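12/18/21

I've had the Walel 1430 in the back room since May, and enough people have asked me about it (hi, Jurgita) that I may as well write it all down in one place. It's a long worktable with folding legs, sold as a "studio and hobby table." I bought it for sewing. It has since become a sewing table, a gift-wrapping table, a place to do taxes, and for one long weekend the only dinner table in the house while the kitchen floor was being redone. So I feel like I know it pretty well by now!

First, what I had before. For years I cut fabric on the floor. Everybody who sews and doesn't have a big house has done this. You crawl around with pins in your mouth, the dog lies down on the lining, and the next morning your knees let you know about it. Then I had a hand-me-down card table, which was the right height for cards and nothing else, and which had a soft padded top that ate pins. I lost so many pins in that thing. When I finally gave it away I felt bad for whoever was going to lean on it.

So what I wanted was a hard top, standing height, long enough to lay out a pants leg without folding it, and legs that go away when my sister comes to stay. That last one knocked out most of what I looked at. Solid cutting tables are wonderful and they stay exactly where you put them forever. Regular folding banquet tables are too low, and the ones I tried had a dip or a seam in the middle that sends your rotary cutter off on its own little adventure.

The 1430 is named for its length in millimeters, and it's all one piece, no seam. The folding happens entirely underneath. Two sets of legs swing out, each one locks with a sliding collar, and then you turn the whole thing over. Turning it over is a two-person job the way I see it, though Aivar Mockus from my quilting group does hers alone by walking it up against a wall. I tried that and took a chip out of my baseboard.

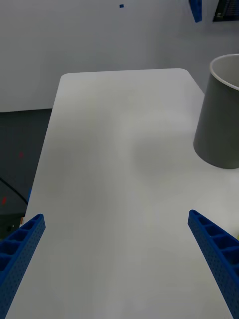 *The white top, which is what I spend most of my time looking at.*

The top comes in white or a gray-green, and I went back and forth on it for a silly amount of time. The argument for white is that you can see everything. Dark thread shows up, chalk dust shows up less than you'd think, and if you're matching colors it doesn't throw a tint back at you. The argument against white is also that you can see everything. I wipe mine down a lot more than I wiped the card table. I also can't find white thread on it to save my life, and I seem to use more white thread than every other color put together.

Still, I'd get white again. Yatziri Varela has the gray-green and it's pretty, but she ended up laying a sheet of white poster board on hers whenever she picks out quilt colors, and at that point you've sort of bought a white table with extra steps.

**Putting it together**

Not much to do. The legs come attached, and you add the crossbar and the feet. The instructions are drawings only, and they're decent drawings except for the crossbar one, where the bolt is shown going in from the wrong side. If yours won't tighten, flip the bolt. I spent an entire evening on this and I was ready to box the thing up and send it back. Then I went to bed, came down the next day, flipped the bolt and had it done before the coffee was ready.

There's a hex key in the bag and it's soft. Mine rounded off on the third foot. Use a real one if you have it.

**Height**

This is the part I care about most and the part other reviews rush through. It has 3 height settings, and they're printed on the leg as 1, 2 and 3, with nothing anywhere in the booklet to say what those are in inches. One is a normal table, fine for the sewing machine and for eating. Two is a weird in-between that suits my nephew for model kits and suits me for nothing. Three is cutting height, and it's lovely. I'm on the tall side of average and I can cut for a whole afternoon without that hot pinch between the shoulder blades.

If you're short, three may be too high. Dalia Kalniņš came over to cut out a coat and she had to stand on my bath mat folded over, which isn't a great way to handle sharp tools. She'd like a setting between two and three and I think she's right. It would be an easy fix too – just another hole in the tube.

Changing height is annoying. You can't do it with the table standing. Over it goes, out come the pins, in go the pins, back up. I thought I'd be switching all the time between cutting and sewing and I almost never do. I leave it on three and sew on a different table in the bedroom. If you were planning to use this as your one and only table for both jobs, think hard about that.

**Wobble**

Some. On one and two it's solid as anything. On three you get a slight sway if you push on the long side, and when I'm really leaning into a thick stack of denim I can feel it move. It has never felt like it was going to fold up on me. The collars lock with a good firm clunk and I trust them. But if you wanted to run a heavy machine at full speed up there, I'd say no.

The older Tolurico table that Aivar used to have didn't sway at all, and it also weighed as much as a piano and took a strip of skin off her thumb. You pick what you can live with, I guess.

**How the top holds up**

Better than I expected. I use a cutting mat, so I haven't scored it, but I've dropped shears on it point down (don't ask) and got a small dent and no crack. An iron went down on it for a second with only a pressing cloth underneath, and there's no mark that I can find. Please don't take that as me saying you can iron on it. I yelled.

Fabric marker is the one thing that really gets in. The blue washable kind left a shadow that took several rounds of dish soap to lift, and there's one spot by the left corner that I think is just with us now. Ballpoint wiped off fine. Glue stick peels off once it dries. Red wine from the kitchen-floor weekend came right up, and we weren't quick about it.

Speaking of which, I know you're not supposed to have drinks near fabric. I've read the same books you have. I stay in that room for hours at a time and I'm not going to walk down the hall every time I get thirsty. My rule is that it has to have a lid that screws on, and it stays at the end of the table away from whatever I'm cutting. No mugs, no open cans.
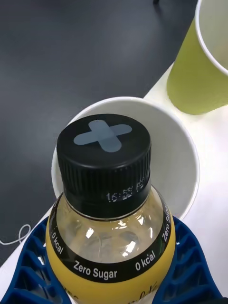
Keabetswe Adams doesn't keep that rule, and she's the reason I know how the edges handle a spill. The edge banding is a tiny bit proud of the surface all the way around, so liquid sits there and doesn't run straight off onto the floor. You get a few seconds to grab a towel. It also means crumbs and thread bits collect along the lip and you have to go around with a damp cloth. I do mine with an old toothbrush when I'm feeling ambitious.

**Storage**

Folded, it slides behind my bookcase standing on its long edge. There's a carrying handle cut into the side, a good size even with gloves on, and a strap that's supposed to hold the legs shut. The strap is useless. It's a stretchy thing with a plastic hook and the hook snapped off mine in the first month. I wrote to Butkienė, the shop I ordered from, and they sent another strap very quickly and very nicely, and that hook snapped too. I use a leftover belt from a bathrobe. It works great.

If you need spares, the foot set is part number 2552, and it comes as a pack of 4. I mention it because the number isn't in the booklet and I had to get it by email. The feet scuff on concrete, so if yours is going in a garage or basement you'll probably want a second set eventually.

**Things I tried with it**

The clip-on shelf that Walel sells for underneath: skip it. It blocks the legs from folding, so you have to take it off every time, and it's only deep enough for a single row of thread cones.

The Grastum cutting mat, the large one: yes, very much. It's not made for this table but it fits the width nearly perfectly, with a little strip left over for pins and scissors. Mine has stayed flat through a hot summer in a room with bad curtains.

A cheap clamp lamp: fine on the short ends, no good on the long sides, where the frame underneath gets in the way of the clamp. I didn't think about that until I'd bought it, so my light comes from the end of the table and I work with a shadow down one side of everything. I'm used to it now. If you have a decent ceiling light you won't care.

**Would I buy it again?**

Yes, for cutting. I'd buy it tomorrow for cutting. For a mixed-use table I'd go and stand at one first, preferably on setting three, and give it a good shove. And if you're Dalia's height, bring something better to stand on than my bath mat, or wait and see if they ever add that extra hole. I wrote and asked them. They said they'd pass it along.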